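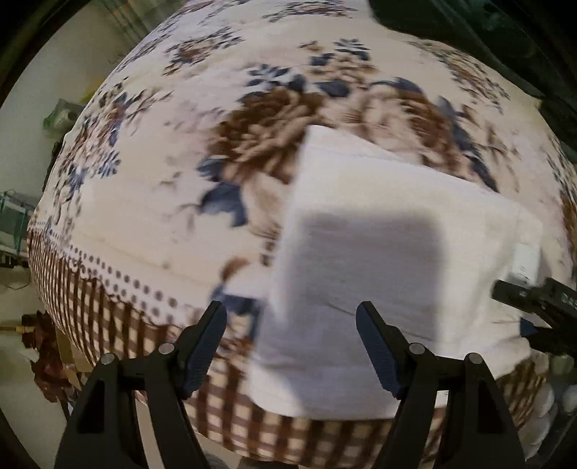 ジアド・バイタル(Ziad Bitar)

第4章 繊維製品の洗濯と保管

本章の学習目標
本章を学び終えた時点で、学習者は次の事項を説明できることが求められる。
・綿、麻、羊毛および合成繊維の吸湿性の違いと、洗濯条件との関係
・汚れの種類に応じた洗剤および漂白剤の選択
・寝具類、タオル類の日常的な管理手順
・取扱い表示の読み取り方と、表示が失われた製品の扱い

4.1 はじめに

家庭および宿泊施設、福祉施設において用いられる布製品のうち、シーツ、枕カバー、タオル、ふきんなどの類を総称してリネンという。本来は亜麻から作られた織物を指す語であったが、今日では素材を問わず、肌や食器に直接触れる布製品一般を指して用いられる。本書においても、特に断らない限り、この広い意味で用いる。

リネン類の管理は、衣服の管理と共通する部分が多い一方で、いくつかの点で性格を異にする。第一に、使用の頻度が高く、洗濯の回数が衣服に比べて多い。第二に、人体から出る皮脂、汗、角質などが長時間にわたって付着する。第三に、同一規格のものを複数枚所有し、順に交替させながら使用することが多い。したがって、個々の製品の手入れに加え、全体の枚数と使用の順序を管理するという観点が必要となる。

前章では繊維の分類と織物の組織について述べた。本章ではこれを踏まえ、使用後の布製品がどのような状態にあり、どのような処理によって再び使用に適した状態に戻されるかを扱う。

4.2 繊維の性質と水

布を水に浸すと、繊維はその種類に応じて水を吸収し、膨潤する。綿や麻などのセルロース系繊維は親水性が高く、水分を繊維の内部にまで取り込む。綿は湿潤時に強度が増す性質をもち、繰り返しの洗濯に耐えることから、古くからシーツやタオルの素材として用いられてきた。

羊毛および絹はたんぱく質を主成分とし、アルカリに弱い。羊毛の場合は、表面のうろこ状の組織が水中の摩擦によって絡み合い、縮絨と呼ばれる現象を起こす。毛布などを洗う際に機械力を抑え、中性洗剤を用いるのはこのためである。

ポリエステルに代表される合成繊維は吸湿性が低く、乾燥が速い。しかし油性の汚れとなじみやすく、水中に遊離した汚れが再び付着する再汚染が生じやすい。綿との混紡品では両者の性質が組み合わされるため、混用率を確認したうえで条件を定める。

4.3 汚れの分類

布に付着する汚れは、水溶性の汚れ、油性の汚れ、固体粒子の汚れに大別される。汗に含まれる塩類や尿素、飲料の糖分などは水溶性であり、早い時期であれば水だけでも大部分が除去される。皮脂や食用油は油性であり、界面活性剤の働きを必要とする。泥やすすは固体粒子に属し、水にも有機溶剤にも溶けないため、洗剤の分散作用と機械力とを併用して取り除く。

実際の汚れはこれらが混在したものである。枕カバーの黄ばみは、皮脂が繊維の間に残り、時間の経過とともに酸化することによって生じる。酸化の進んだ汚れは通常の洗濯では落ちにくく、漂白を要する場合がある。使用後の布を長く放置しないことは、洗浄の効率と製品の寿命の双方に関わる基本的な事項である。

事例4-1 宿泊施設における交替管理

ガモダム荘は、客室数26の小規模な宿泊施設である。同施設では各客室につきシーツ類を4組用意し、使用中、洗濯中、乾燥後の休止、棚での待機という各段階に配分している。乾燥後の布をただちに使用に回さず、一定の時間休ませるのは、繊維に残る熱と湿気を放散させるためである。

棚への収納にあたっては、洗い終えたものを下に入れ、使用するものを上から取り出す。これにより特定の製品に使用が偏ることを防いでいる。導入前には、棚の奥に置かれたまま折り目が変色した布が相当数あったという。学習者は、自宅の収納について、取り出しの順序がどのように定まっているかを考察されたい。

4.4 洗濯の条件

洗濯の効果は、水温、洗剤の濃度、機械力、時間の組合せによって決まる。いずれか一つを強めれば他を弱めることができるが、布への負担もまた変化する。水温を上げると油性の汚れは落ちやすくなる反面、染料の溶出や収縮のおそれが増す。

水に対する布の質量の比を浴比の逆数として表すことがあるが、家庭においては洗濯槽に入れる布の量として理解すれば足りる。布を詰め込みすぎると槽内での動きが妨げられ、洗いむらとすすぎ不足を招く。大判のシーツは他の小物を包み込みやすいため、別に洗うか、たたんでネットに入れることが望ましい。

花柄などの淡色のプリント地には、蛍光増白剤を含まない洗剤を選ぶ。生成りや淡い桃色の地では、増白剤によって色調が変化し、同じ組の未洗濯品との間に差が生じることがあるからである。塩素系漂白剤は白物の綿、麻、ポリエステルに限って使用し、色柄物には酸素系漂白剤を用いる。

4.5 取扱い表示

縫い付けられた表示には、洗い方、漂白、乾燥、アイロン、クリーニングに関する記号が示される。表示は洗濯を重ねるうちに文字が薄れ、判読が困難となることがある。購入時に記号を控えておくことが確実であるが、控えがない場合は、同種の繊維のうち最も弱いものに合わせて条件を定める。

色落ちの有無は、目立たない部分に洗剤液を含ませ、白い布を押し当てて確認する。布に色が移った場合は、他の製品と同時に洗ってはならない。

4.6 乾燥とたたみ方

脱水後の布は速やかに取り出し、縦横の糸目を整えてから干す。綿のタオルは、干す前に20回ほど振ってパイルを起こすと、乾燥後の手触りが改善される。直射日光は乾燥を早めるが、色柄物の退色を促すため、裏返すか日陰に干す。

たたむ際には、まず四隅を合わせ、手のひらで中央から外側に向けて空気を抜く。折り山を毎回同じ位置に置くと、その部分の繊維が摩耗しやすい。長期に保管するものは、ときおり折り位置を変えることが推奨される。吸湿の大きい7月には、押入れの戸を開けて通気を図り、すのこ等を用いて棚板との間に空間を設ける。

課題
一 自宅で使用しているシーツまたはタオルを一点選び、繊維の種類と表示記号を調べて表にまとめなさい。
二 事例4-1の方法を四人家族の家庭に適用する場合、必要な枚数と収納場所をどのように定めるか、理由とともに述べなさい。
三 再汚染を防ぐための方法を、洗剤、水量、仕分けの各観点から説明しなさい。

用語の補足は142ページの一覧を参照のこと。次節以降では、界面活性剤の構造と洗浄の機構について、図を用いて詳しく述べる。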